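Ticket: Scheduled print jobs stall at "Spooling" after queue migration (Sumville office)

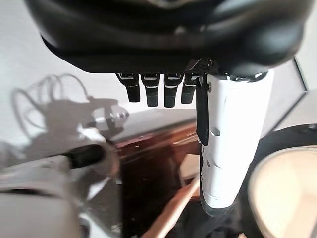
4 min read

Status: Resolved
Opened: August 21, 2018
Product: Lollik Print Queue, server edition
Site: Sumville, second floor
Priority: Normal

Problem as reported

Print jobs sent from the accounting workstations reach the queue and stay at "Spooling". They do not error out and they do not time out. Jobs sent by hand from the server console print normally. The problem began after the queue was moved from the old host to the host named Koltmont. Single-page jobs are sometimes delivered. The nightly statement run (700 pages, one PDF) has not completed since the move.

Environment

Server: Koltmont, 64-bit, 4 GB memory
Clients: mixed, all on the wired network
Driver: the Worku universal driver, installed from the share
Spool folder: relocated to the D: volume during the migration
Antivirus: on, with the exclusions carried over from the old host

Steps tried before escalation

Restarted the spooler service. Stuck jobs cleared, new jobs stalled the same way.
Deleted and re-added the printer on one workstation. No change.
Printed a test page from the printer's own menu. Printed.
Swapped the network cable and the switch port. No change.
Turned off bidirectional support on the port. No change, turned back on.

Log, first pass

The spooler log on Koltmont shows the job being accepted and the spool file being created. The next line should be the handoff to the print processor. It is missing for every stalled job. For jobs sent from the console the handoff follows immediately.

Console jobs run under the local administrator account. Workstation jobs run under the user's account. Permissions on the spool folder were checked next.

D:\Spool had inherited its permissions from the root of D:. Users had Read and no Write. The spooler creates the initial file under its own account, so the file appears, but the data is written while impersonating the user, and that write was refused. The refusal is only logged at the verbose level, which was off.

Change 1

Granted Users the same rights on D:\Spool that they have on the default spool folder. Restarted the spooler. Workstation jobs of one to ten pages now print. Statement run tested with last month's file: stalled again, this time partway through.

Log, second pass

Verbose logging was left on for the test. The handoff line is present. The job then stops when the spool file reaches 500 MB. Free space on D: at that point was not the limit. Repeated with a different large PDF, stopped at the same size.

A folder quota had been set on D:\Spool. It came across with the template used to build the volume and applies to every top-level folder. The quota is a hard one, so the write fails at the limit. Lollik treats the failed write as a wait condition and retries with no upper bound. The job therefore shows "Spooling" in both cases, and the two faults looked like one.

Change 2

Removed the quota from D:\Spool only. Left it in place on the other folders. Set a soft warning at 200 GB on the volume so that a runaway queue still generates mail.

Statement run repeated. Completed, all pages delivered, spool file deleted afterward as expected.

Why short jobs sometimes worked before Change 1

Two of the accounting users are also in the local Power Users group on Koltmont, left over from an earlier install. Their jobs had write access. Both have since been removed from the group and their jobs still print.

Follow-up items

Add the spool folder permissions to the migration checklist.
Remove the quota from the volume template or document it. Pending with the storage group.
Return logging to normal after one full week of nightly runs. Done.
Feature request filed with the vendor: report a failed spool write as an error after a set number of retries. No date given.

Notes for anyone with the same symptom

Compare a console job and a user job first. If only the user job stalls, check write access on the spool folder itself and do not rely on what the parent shows. If both stall, look at the size of the spool file when it stops. The same size twice points to a quota. Reinstalling the Worku driver makes no difference to either fault.

The old host was kept powered on with its queue paused until March and then retired.

Related: Spool folder reset to default after update; Jobs print twice from shared queue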